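# Getting the mud out, and other soccer laundry

The season is back, and with it the smell in the hallway. What follows has been collected over a lot of wet Februarys on the touchline at Plisudow, where the field slopes toward the creek and the goalmouth has not grown grass in living memory. Some of it I learned by reading. Most of it I learned by ruining things.

## Mud

Let it dry. I know you want to attack it in the sink the minute you're through the door, and I know the child is standing there dripping on the mat. Hang everything over the tub and walk away. Wet mud pushed around with a sponge goes deeper into the knit and takes up residence. Dry mud comes off in flakes if you smack the shirt against a fence post, which also does something for your mood after a six-goal loss.

Once the big stuff is gone:

1. Turn the shirt inside out and rinse from the back with cold water.
2. Rub a little dish soap into whatever's left. Plain dish soap, the kind by your sink.
3. Leave it for the length of one halftime talk (longer if your coach is the type).
4. Wash cold, with as little detergent as you can bear.

White shorts are a separate matter. I don't know who on the league board picks white shorts, but I would like to see their washing machine. Soak them overnight in a bucket with oxygen bleach, and use the warmest water the label allows. Chlorine bleach turns some polyester a sad yellow, and then you own a pair of shorts that looks worse clean than dirty.

## Grass stains

Grass is a dye, so treat it like one. White vinegar and water, half and half, dabbed on with an old toothbrush before any soap goes near it. Give it twenty minutes. Then use an enzyme stain remover and wash as usual.

Check the stain before the shirt goes in the dryer. If there's any green left, wash it again. The dryer will bake in whatever it finds, and after that your goalkeeper has green knees for life.

## The number is peeling

Heat did that. Printed numbers are held on by glue, and the dryer loosens the glue a bit every week until your number 8 is a number 3. Wash jerseys inside out and hang them up. They're plastic cloth, they dry by dinnertime.

If a number has already started to lift at the corner, you can usually save it. Lay the shirt flat on an ironing board, put a sheet of baking parchment over the number, and press with a dry iron on a low-to-medium setting for ten seconds. Lift, let it cool, look. Repeat if needed. Do not slide the iron. Do not skip the parchment, or you'll be wearing the number on your iron, and the next dress shirt you press will join the team.

Fabric softener is another culprit. It coats the cloth so sweat can't get out, and it helps the smell stay in. I gave it up for sportswear years ago and haven't been forgiven by the bottle, which is still under the sink.

## The smell

There are three sources, in rising order of menace: the shirt, the shin guards, and the bag.

The shirt is easy. A half cup of white vinegar in the rinse does most of it.

Shin guards need actual washing, and it seems to come as news to a lot of households that they can be washed at all. Pull the sleeves off and put them in with the socks. Scrub the guards in the sink with warm water and dish soap, pay attention to the foam side, and stand them up by a window. If the foam has gone crunchy, buy new ones.

As for the bag, take everything out of it. Everything. Ours once gave up two bananas from the fall season, and I'd been blaming the cleats. Shake it over the yard, wipe the inside with a cloth wrung out in vinegar and water, sprinkle in baking soda, zip it shut for a night, and vacuum it in the morning. Then make a rule that the bag sleeps open in the garage. You will be the only one who follows the rule.

## Cleats

Bang them together outside, sole to sole. Outside means past the step. Dig out what's left between the studs with a butter knife you've retired for the purpose, and mark the handle with tape so it never finds its way back to the toast.

Stuff them with newspaper and change the paper once before bed. Keep them off the radiator and away from the oven. I have seen a pair of cleats come off a radiator shaped like two bananas (it was a difficult year for bananas), and the sole had come away from the toe. Room temperature, paper, patience.

Laces go in the machine in a mesh bag. While they're out, wipe down the tongue, where the worst of it hides.

If you have screw-in studs, back them out a quarter turn every few weeks and put a dab of petroleum jelly on the threads. Otherwise they rust in place by spring and you'll be out there with pliers and language.

## The ball

Wipe it with a damp cloth and dry it. No hose, no washing machine (someone at our club tried; the machine lost). Wet the needle before you pump. A dry needle tears the valve, and then you have a ball that's perfect for the first half.

A size 5 that's been left out in the rain drinks water through the seams if the stitching is tired. Put it on the kitchen scale if you're suspicious. Ours was 425 grams when dry, which is right where it should be, and a good deal more the morning after a night in the flower bed. It dried out on a shelf in two days. I wouldn't have headed it before then.

## Something hot for afterward

Baked potatoes. Scrub them, stab them with a fork, rub them with oil and salt, and put them straight on the rack. Small ones take less time and fit in a coat pocket, where they work as hand warmers until somebody gets hungry. Wrap each one in foil after baking, put the lot in a cooler lined with a bath towel, and they'll still be hot well after the final whistle. A cooler doesn't care which way the heat is going.

Skip soup unless you have a thermos for each kid and no feelings about your car seats.
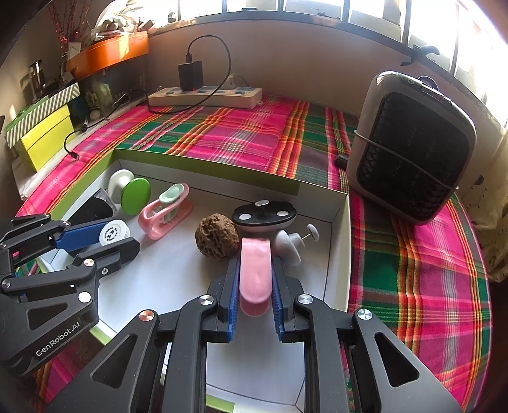 **Marnie Tocholke**
*Kit parent and keeper of the laundry pages, Plisudow Youth Soccer*

## Orange slices without the mess

Cut them the night before and they go leathery. Cut them at the field and you've brought a knife to a children's game. The middle road is to slice each orange nearly all the way through in the morning, leave it joined at the bottom, and hold it shut with a rubber band. It travels like a whole orange and opens like a flower, and the rubber bands can be used again on the socks.

## Socks

Pair them before they go in the wash. A safety pin through both cuffs does it, or a rubber band if you did the oranges. Turn them right side out first, over a trash can, because half the infield of the baseball diamond next door is in there too. The black rubber crumbs from artificial turf will come off best when dry, with a lint roller or a strip of packing tape. If they get into the washer, run it empty and wipe the door seal by hand. You'll be finding them until the playoffs anyway.

## Goal nets

Our club keeps its nets at the Granström shed, and every fall they come out as one large knot. If you have a net at home, save yourself the afternoon: fold it lengthwise while it's still hanging from the crossbar, tie it every few feet with a scrap of old shoelace, and take it down like a long sausage. Label the top corners with colored tape. Rinse off the leaves first and let it dry on a fence, or the mice will think you've made up the guest room.

Small holes can be fixed with twine of the same thickness. Knot in a new piece across the gap, copying the squares next to it. It won't be pretty. The ball will still stop.

## Pinnies

The practice vests, for those of you new to this. Wash all of them together in one mesh laundry bag, or they will tie themselves to each other and to your bath mat. Red ones go separately the first time. I skipped that once and we had two teams in pink and one in a slightly darker pink, which made for an even scrimmage.

Still to come when I get the time: goalkeeper gloves, and what to do about the folding chair that bites.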